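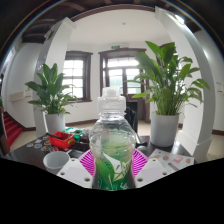 *Hand-held gripper and bottle at the main table, Osanlow open day.*

# Osanlow Open Day: Questions We Keep Getting

The next open day is in December, at Skotitstead. Most of what follows came up at the last one, several times, often while one of us was still answering it for the person in front.

## Will I see a robot?

You'll see a gripper. It has two fingers, a person holds the other end, and it picks things up off a table. If you were hoping for something that walks over and shakes your hand, Lamai Bunnag will shake your hand.

## So a person does all the work?

At this stage, yes. Someone picks up a bottle or a mug with the gripper, the camera on it records how that went, and the recordings are used later to train an arm to do the same job alone. The arm lives at our Tanasarn workshop and doesn't travel. It also doesn't get bored, which gives it an edge over Pongsak by the end of the afternoon.

## What is there to pick up?

Ordinary things. We use a dark wooden table with mugs, coasters, bottles, snacks and whatever else has landed there. Visitors expect test blocks in primary colors and seem a little let down by the coaster. Then they try the coaster. A flat, thin thing on a flat, polished surface is a rotten thing to pick up with two fingers, and we've watched grown adults take it personally.
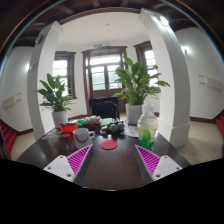
**Celeste Garrido**
Visitor Programs, Osanlow

I write this page and I run the front door, so complaints about either come to me.

## Can I try it?

Yes, everyone can. Put your name on the sheet when you arrive. Turns are short, and we do keep an eye on the clock after a gentleman last time spent 21 minutes on one mug. He had a system, he said. Children are welcome to try with an adult beside them. They're usually better at it than the adult.

## Do I need to know anything first?

No. Waraporn Rungrueang gives a short talk before each group starts. She will tell you to move slowly, and you will move fast, and she will tell you again.

## Is there a trick to bottles?

Come in level, one finger on each side, and close the gap before you lift. People go for the cap because it looks like a handle. It's a small target, and if you catch it at an angle the bottle swings. Go for the body, and don't let a cup get in your way on the approach, 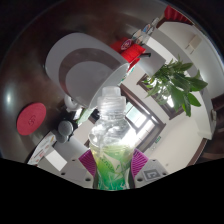
because the camera rides on the gripper, and anything tall that sits close to the fingers takes up a big share of what it sees. You can look around the cup. The recording can't. Nattawut Khamphan has gone through almost 700 of these clips and can spot a crowded approach before the fingers have started to close. He'll show you a few on his laptop if you ask, and a few more if you don't.

## Does a dropped bottle count as a failure?

It counts as a clip. We label it and keep it. Mopping is included in the price of admission — there is no price of admission.

## Am I being recorded?

The camera is pointed at the table, but it has a very wide view and picks up a good deal of the room: windows, plants, chairs, and you if you're standing there. If you'd prefer to stay out of it, tell me at the door and I'll put you in a group that watches while the recording is off. We don't record sound.

## How many people can come?

96 over the day, split into small groups. The first group goes in at 10 a.m. and the last at 3:30 p.m. If you miss your time we'll try to fit you in with the next one, with a certain amount of sighing.

## Can I eat the snacks on the table?

Please ask first. At the last open day a package went missing halfway through a set of recordings, and Pongsak Somboon had to start the set over. He hasn't named a suspect. He does look at people.

## What is Brundalex?

The software we use to sort the clips. It isn't part of the visit, but it's written on our shirts, so it gets asked. The shirts aren't for sale either.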